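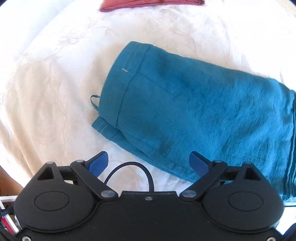
Recruiting people for a small housing survey: do I need ethics approval, and how do I word the invitation?

I'm hoping some of you kind folks have been through this before. I'm putting together a survey on my own time about what happens to renters when they're told their lease won't be renewed. I live in Mevstead, and over the last couple of years three of the bigger apartment buildings have changed hands. Lots of my neighbors had to move on short notice, and I'd love to have something more solid than stories to bring to the city when the housing plan comes up again in May.

I have a draft with 27 questions. Most are check boxes, and a few let people write as much as they like. I'm not with a university and I don't have any funding. I took two research methods classes a long time ago (so long ago that we mailed everything in envelopes!), and I remember just enough to be nervous. Do I need some kind of review board to sign off before I send it out? And how much do I have to tell people up front? My current introduction is a page and a half and my sister fell asleep reading it. I'd also like to offer a small gift card as a thank-you, but I'm not sure if that's allowed.

Thank you so much for any help — I've been going around in circles on this.

Posted by porchlight_ann

Hello and welcome! I ran a tenant survey in Grisham a few years back, also as a private person, so I'll share what I learned and you can take what's useful.

On the review board: the federal rules mostly cover research that's paid for or run by an agency or institution that has agreed to follow them. If it's just you, with no grant and no college behind you, you may well not be required to have a review. But please check two things. If you ever want to publish in a journal, many of them will ask for approval, and you generally can't get it after the data is in. And if you partner with someone at a college, even loosely, their school's rules may come along with them. There are independent boards that will review outside projects for a fee, but the quote I got was more than my whole budget, so I ended up asking a retired sociologist from my church to read everything over. She caught a question that would have identified people by building and unit size, and I was very grateful.

As for the introduction, half a page is plenty. Say who you are and that you're working on your own, what the survey is about, how long it takes, that it's voluntary and they can skip anything or stop at any time, what you'll do with the answers, who will see them, and how to reach you. Mine took people 15 minutes and I said so in the second sentence, which I think helped a lot. Put the longer version on a separate page for those who want it.

The gift card is fine as far as I know, but keep it small and collect the email addresses on a separate form, so that a name never sits next to an answer. If you make it a drawing, look up your state's rules on sweepstakes first. And do be gentle in the wording around the move itself. Some of my folks had ended up sleeping in their cars, and a phone number for local housing help on the last page was the one thing people wrote to thank me for.

How many replies are you hoping for? I aimed for 700 and closed with far fewer, and the city council still listened politely. Good luck, and come back and tell us how it goes!

Posted by marigold_stats

27 questions is too many, cut it to 21 or less. People quit on their phones. I'd use Carnis for the form, the free plan worked ok for me and you can turn off IP logging, look under settings.

Posted by dukeofspreadsheets

I'll second the half-page introduction, and add that you should try it out on a handful of neighbors before it goes anywhere. Sit with them if they'll let you and notice where they slow down. When we did ours at the Kourkoulas building, the word "tenure" stopped nearly everybody, and we changed it to "how long have you lived here." We should have had it translated sooner, too. If a good share of your neighbors speak something other than English at home, ask around early, because a careful translation takes longer than you'd think.

Posted by thirdfloorwalkup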